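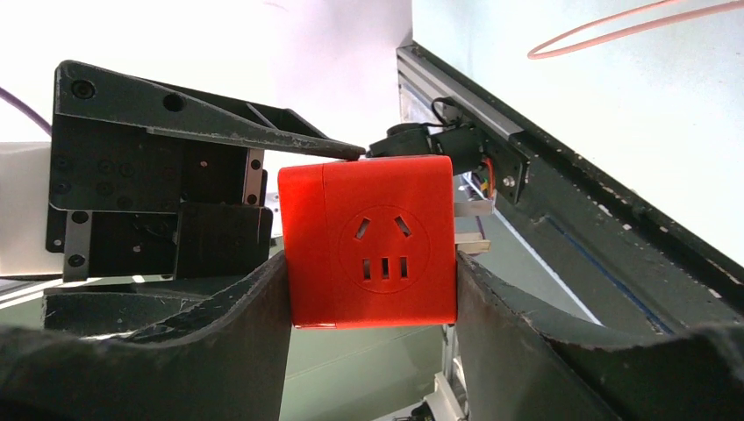
Section 4: Before You Plug In

The Herwood dehumidifier is sold in several countries and has opinions about electricity in all of them. Read this section before the machine goes anywhere near a wall.

1. Find the rating label on the back, under the tank handle. Write down the model number now. You will want it later, when the unit is full of water and facing the wall.

2. Check that the voltage on the label matches your supply. A travel adapter changes the shape of the plug and nothing else.

CAUTION: Do not run the dehumidifier through a travel adapter, a power strip or the extension cord that came with the Christmas lights. If the plug doesn't fit your outlet, order the correct cord (part 251).

3. Stand the unit upright for 4 hours before first use. If it traveled on its side, leave it overnight. It will look as though it is doing nothing, and it is.

4. Slide the tank in until it clicks. The tank light goes out when it is seated properly. Pushing harder after the click has never improved matters.

5. Plug in and press POWER. The fan starts at once and the compressor follows a few minutes later with a thump.

NOTE: The thump is normal. A second thump is also normal. For continuous thumping, see Error 132.

6. Set the humidity to 50 percent and leave it alone for a day — longer in a basement in November.

Replacement filters are part 448. They are not washable, whatever the previous edition of this manual said.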